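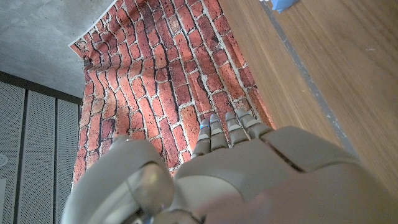 Tolholm Brick Walls

A small, open data set of the old brick walls of Tolholm and Brandatow: how the bricks are laid, what sort of mortar sits between them, what grows on them and what state they are in. It covers garden walls, yard walls, the backs of outbuildings and the long wall by the Brandatow allotments, which is a lovely thing and deserves a data set of its own.

Current version: 2
Last updated: October
Licence: free to use, share and change, as long as you say where it came from

Why it exists

I started writing down wall patterns on the walk to work and couldn't stop. Once you can tell English bond from Flemish bond you see them everywhere, and then you start noticing the odd ones, the walls that change their mind halfway along, and the patches where someone ran out of one brick and carried on with another! There are good books on fine houses, but I could find very little on plain walls in ordinary lanes, and those are going fast. Driveways get widened, old lime mortar gets raked out and replaced with hard cement, and the pattern is lost.

What's in the files

walls.csv has one row for each wall.
mortar.csv has one row for each patch of mortar looked at, linked to its wall by wall_id.
plants.csv lists ferns, mosses and flowering plants found growing on a wall.
words.txt explains the brick words used in the other files, in plain English.

Columns in walls.csv

wall_id: a short code, T for Tolholm or B for Brandatow, then a number
lane: the name of the lane or street
bond: english, flemish, garden, stretcher, header, mixed or unsure
brick_colour: the main colour in dry daylight, one word
brick_height_mm: the middle value of several bricks from the same wall
coping: what runs along the top (brick, tile, stone, none)
faces: the compass direction of the side that was looked at
condition: good, fair, poor or gone
notes: anything else, sometimes too much

"Gone" means the wall was recorded in version 1 and has been taken down. Those rows stay in, so please filter them out if you only want walls that are still standing.

How the walls were recorded

Every wall was looked at from a public path or with the owner's permission. For brick height I measured with a steel rule at chest level, away from corners, and left out any brick with a broken edge. Walls shorter than 3 metres were skipped. The bond was noted from a stretch with no repairs, if there was one. If a wall had been repaired in a different pattern, it went down as mixed.

Mortar was judged by eye and by gentle scratching with a fingernail, so treat the lime and cement labels as a sensible guess. 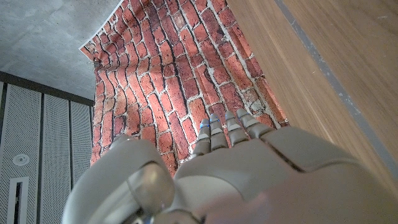
The word "garden" in the bond column covers both English garden wall bond and Flemish garden wall bond. I'd love to split them, and the notes column often tells you which it is, but the early rows weren't careful enough. If you fancy going back over them, please do!

Known problems

Brandatow is thinner than Tolholm. The lanes north of the railway haven't been walked yet.

More than 20 walls have no brick height, mostly where ivy was in the way.

Colour is slippery. The same wall can look orange in the morning and brown by teatime. Anything marked "red" could fairly be called something else.

Several bricks are stamped Bhardwaj on the bed, which only shows where one has come loose. I've put these in the notes, but an absence there tells you nothing about who made the rest.

There are no dates for the walls. People do ask, and brick height is a tempting clue, but bricks were reused so often here that I'd rather leave the column out.

Opening the files

Any spreadsheet program will do. The text is saved as UTF-8 and the columns are split by commas. Notes with commas in them are wrapped in double quotes. I use Skundia, the little script in the tools folder, to check for repeated codes and misspelt bonds. It takes under 30 seconds to run and prints the row numbers that need another look.

Adding a wall

Yes please. Copy the last row of walls.csv, give your wall the next free number and fill in what you can. Leave a cell blank if you don't know, and use "unsure" for the bond if it puzzles you. Puzzling walls are the best ones, so write plenty in the notes.

Please don't include owners' names or house numbers. The lane is enough.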